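Mini Fridge Makeover: Small Habits for a Small Cold Box

Posted 2023-11-28 in Kitchen & Living

I love a mini fridge. Ours sits at sofa height in the Vellside apartment, and I swear it gets more use than the big one in the kitchen (movie nights, mostly, and the odd Sunday when no one wants to stand up). But a little fridge gets messy fast! One shelf goes wrong and suddenly you're digging for a soda behind three half-eaten yogurts. So these are the things I do now, and the whole job takes me 10 minutes.

Bring a bin to the fridge. Any open plastic one will do, as long as it has a rim you can get hold of. Put it on the floor right in front of the door and you can fill it without taking a single step. I used to carry cans to the kitchen counter two at a time, which was silly, and I dropped plenty of them.

Open the door all the way before you start. A glass door that's only half open will swing back into your elbow, and you can't reach the back corners anyway. If yours opens toward a cabinet or a chair, scoot the fridge over an inch or two first.
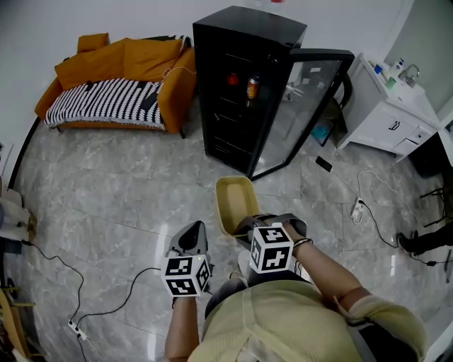 Top shelf first, then work down. Crumbs and drips fall, so cleaning the bottom first just means cleaning it twice. Wire shelves slide out on most small models and can go straight in the sink with warm water and dish soap. For glass I like one damp cloth and one dry one, and that's it, no spray.

When you load it back up, keep round things away from the front edge. Apples, tomatoes, those little wax-covered cheeses: they all roll the moment the door opens. A shallow dish solves it. Cans are happiest lying on their sides if the shelf has a lip, standing up if it doesn't. I keep 6 on the go and leave the rest in the closet, and the fridge cools so much better with some air between them.

Now the floor! Tile is wonderful under a fridge, you can mop right up to the feet, but it's slippery when something leaks. Lay an old towel down before you defrost. Pick up power strips and anything plugged into them before any water comes out, and move phones somewhere higher while you're at it. I loop my spare cord and hold it with a Skesura strap, the wide fabric kind, and it has stayed put since January.

Throws and cushions: if your fridge lives beside the sofa like mine, shake the blanket out before you clean the fridge, never after. Lint sticks to damp rubber like you wouldn't believe. Wipe the door seal last, with a soft toothbrush for the folds.

One more for anybody short on storage. The bin can stay! Once the fridge is full again, mine goes next to it with napkins, straws and the bottle opener inside, and it gets carried to the kitchen for a rinse whenever it starts looking sad.

Next up on the list is the freezer drawer, and I already know there's a bag of peas in there older than the sofa.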